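Wipe sampling before reoccupancy, Ustlow site

cabanatuan_c
Colleagues, Ljungberg has submitted clearance results for the renovated wing at Ustlow. Of 110 dust wipes, 2 exceeded the project limit, both on window sills. The contractor proposes to clean those sills and retest them alone. Our specification is silent on the matter. I would welcome members' views before the meeting on 9th June.

g_saludo
Retesting only the failed sills is acceptable, provided the remaining sills in the same rooms were sampled individually. If they were not, each affected room should be cleaned and tested again in full. 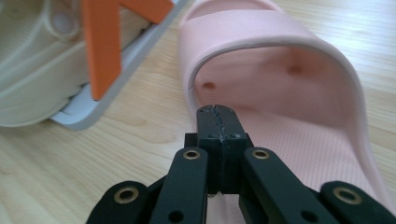 The chain of custody forms should also be checked against the laboratory report. At Tratbridge we received 109 results for a larger set of samples, and the discrepancy was not noticed until July.

jmanalastas
I must respectfully disagree with Mr. Saludo. A failed sill indicates that the cleaning method was inadequate, and the same crew used it throughout the wing. Full retesting is the prudent course.

g_saludo
That would be a considerable expense for two sills. The floors passed.

jmanalastas
The floors were mopped separately, according to the work plan.

j_dagdag
Please confirm whether the sills were sampled individually or as composites.

cabanatuan_c
Composites in the corridor, individual samples elsewhere. Both failures were in the corridor. I will request a revised proposal from Ljungberg.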